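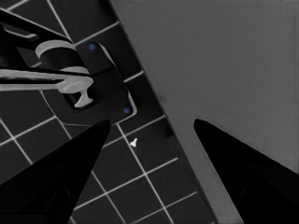
Ticket: Print server drops jobs from second floor after move to new subnet

Search tickets Go Advanced search

Status: Resolved
Priority: Medium
Site: Hnatiuk
Opened by: Yurii Stasiv
Assigned to: Lev Boiko
Affected: two Avex label printers, one Brernitz office printer, all second-floor workstations

Summary

Since the second floor was moved to its own subnet, print jobs sent from that floor go into the queue and some of them never come out. Short jobs print. Longer jobs sit at "Printing" and then go to "Error" after 900 seconds, which matches the job timeout set on the server. Jobs sent from the ground floor to the same printers are fine.

Steps to reproduce

1. Log in to any second-floor workstation.
2. Send a one-page text document to the Brernitz. It prints.
3. Send the monthly stock report as a PDF to the same queue. The job stays at "Printing" with no pages out.
4. Wait for the timeout. The job goes to "Error" and the next job in the queue starts.

Expected: both documents print.

Yurii Stasiv, 8:40

Restarting the print service clears the stuck job and nothing more. The fault comes back on the next large file. I have restarted one workstation and swapped its patch cable. No change. The label printers show the same fault when a batch of labels is sent, but single labels are fine. Dispatch is walking files down to the ground floor on a USB stick for now.

Lev Boiko, 9:15

Thanks. Please send me the following:

- the server log for the last hour
- the driver version on one workstation that fails and one that works
- whether the fault happens when printing directly to the printer's IP address, bypassing the server

Please don't reinstall drivers yet. I would like to see both machines as they are.

Yurii Stasiv, 9:50

Log attached to the ticket. Driver version is the same on both machines. Direct to IP from the second floor: works, including the stock report. So the printers can be reached from the new subnet and the file itself is not the problem.

Lines from the log around one failure:

job accepted, spooling
spool: waiting for data
spool: waiting for data
spool: client idle, holding
job aborted: timeout

Lev Boiko, 10:20

The log shows the server accepting the job and then waiting for data from the workstation that doesn't arrive. The printer is never contacted. That puts the fault between the workstation and the server.

Things ruled out so far:

- printer hardware
- printer driver
- the file
- path from second floor to printers

Not ruled out: path from second floor to server, server network settings, security software on the server.

The server is on the old subnet, so all second-floor traffic to it goes through the router. So does the direct-to-IP traffic, but it leaves by a different router interface because the printers have their own VLAN. Looking at the server side first.

Lev Boiko, 11:05

Turned off the security software on the server for one test, with Yurii on the phone. Same result. Turned it back on.

Copied a large file from a second-floor workstation to a share on the print server. The copy started, stalled and failed. Copied the same file from the ground floor and it finished normally. So this isn't limited to printing. Anything large going from the second floor to that server will stall. It was reported as a print fault because nobody upstairs uses the share.

Changing the ticket category from Printing to Network and adding Zakhar Yatsenko.

Zakhar Yatsenko, 13:10

Sounds like an MTU mismatch. Small packets get through, full-size ones are dropped. Can someone run a ping from the second floor to the server with the don't-fragment flag set, starting at 1472 bytes and working down until it replies? Please also run it the other way. The two directions may differ.

Yurii Stasiv, 13:45

Second floor to server:

1472: no reply
1460: no reply
1440: no reply
1420: no reply
1400: reply

Ground floor to server: 1472 replies first time.

I can't run it from the server. No rights on my account.

Lev Boiko, 14:00

Ran it from the server to the same workstation. 1472 gets no reply, 1400 does. Same in both directions.

Zakhar Yatsenko, 14:35

Confirmed. The router interface facing the second floor was built from the template we use for the tunnel to the Atinard site. That template sets a lower MTU to leave room for the tunnel header. There is no tunnel on this link, so the setting should have been removed when the interface was created.

Normally the router would send back a "fragmentation needed" message and the workstation would lower its packet size by itself. The access list on the server interface blocks that type of ICMP message, so the workstation keeps resending full-size packets and gets nowhere. The access list on the printer VLAN does not block it. That explains why direct-to-IP printing worked.

Two changes proposed:

1. Set the MTU on the second-floor interface back to 1500.
2. Allow ICMP type 3, code 4 through the server access list.

Change 1 fixes the fault by itself. Change 2 stops the same fault from being hidden next time. The interface will reset when the MTU is changed, so I would like to do it out of hours. Sunday evening is free.

Ostap Romaniuk, 15:20

Approved for Sunday. Please save the running config before the change and attach it here. Rollback is to restore that config. Until then, second-floor users can print directly to IP. Yurii, please set this up on the dispatch machines only and keep a list of which ones, so it can be undone.

Yurii Stasiv, 16:10

Direct printing set up on the dispatch workstations. List attached. Label batch of 100 printed without a fault.

Zakhar Yatsenko, Sunday, 19:30

Config saved and attached. Both changes applied. The interface was down for 3 seconds. Ping with don't-fragment set now replies at 1472 in both directions. File copy to the share finishes.

Noticed while on the router: the guest wireless interface was built from the same template. It has no route to the server, so it isn't part of this fault, but the MTU is wrong there too. I haven't touched it under this change. Separate ticket to follow.

Yurii Stasiv, next day, 8:25

Tested from three second-floor workstations through the server queue:

- stock report to the Brernitz: printed
- batch of 475 labels to the first Avex: printed
- same batch to the second Avex: stopped partway with "Media out"

The last one was the label roll. Loaded a new roll and it carried on from where it stopped. Direct printers removed from all the machines on the list and the server queues set back as default.

Lev Boiko, 9:00

Server log is clean since the change. No timeouts. I have left the job timeout at its current value.

Gyula Bognár asked whether the third floor will have the same problem when it moves in March. It won't if the interface is built from the standard access template. Zakhar has renamed the tunnel template so that the word "tunnel" comes first in the list, and added the ping test to the move checklist.

Root cause: wrong MTU on router interface, with path MTU discovery blocked by access list.
Resolution: MTU corrected, access list amended.
Follow-up: guest wireless interface (new ticket, Zakhar Yatsenko).

Closing.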